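How I finally sorted the junk drawer (and the cupboard under the sink)

Posted 19 December 2019

Right, so I put this off for most of the year. Our kitchen had one drawer you couldn't open without a fight, and a cupboard under the sink where things went in and never came out. Last weekend I did both in one go and I'm so pleased with it that I keep opening them just to look!

You'll need a bin bag, a damp cloth, a marker pen, some masking tape and a few tubs or bins. Set a timer for 30 minutes. I mean it about the timer, I'd still be reading old takeaway menus otherwise.

Step 1: Empty the lot

Everything out, even the bits stuck at the back. Don't sort as you go. I tried that in February and ended up with three small heaps and a drawer that was still full. Wipe the inside while it's bare, corners too (mine had a layer of what I think was once cumin).

Step 2: One holding bin

Get the biggest bin you own and put in anything that doesn't belong in that drawer or cupboard. Toys, bathroom stuff, fruit, whatever. You're not deciding where it lives yet, you're only getting it out of the way.
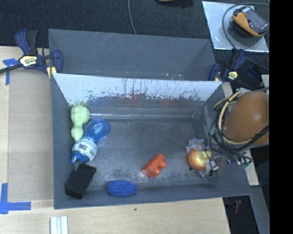
Scrubber, bottle, apple, all in together for now.

I used to walk each thing back to its proper room as I found it, and then I'd get upstairs and start tidying the airing cupboard. With a holding bin you do one lap of the house at the end and you're done.

Step 3: Group what's left

Mine went into batteries, string and tape, candles, and tools. Yours will be different. If a group has a single thing in it, see if it can squeeze in with another. Test the batteries now, while they're in front of you. I had a whole bag of dead ones I'd been carefully saving.

Step 4: Put it back in tubs

I bought a set of Tresum tubs, but margarine tubs with the lids off do the job just as well. Heavy things at the front so the drawer doesn't tip when it's pulled right out. Under the sink, keep the dishwasher tablets up high if you've got little ones about.

Step 5: Label it

Masking tape and a marker. My neighbour Keith Mahuika has one of those proper label printers and his garage looks like a shop, but tape peels off nicely when you change your mind, and I've already swapped two of mine round.

Keeping it going

Once a month I take 10 minutes and pull out whatever has crept in. The kettle goes on first and I try to be finished before the tea's cool enough to drink. Next up is the cupboard over the fridge, which I need the stepladder for, so that's waiting until after Christmas.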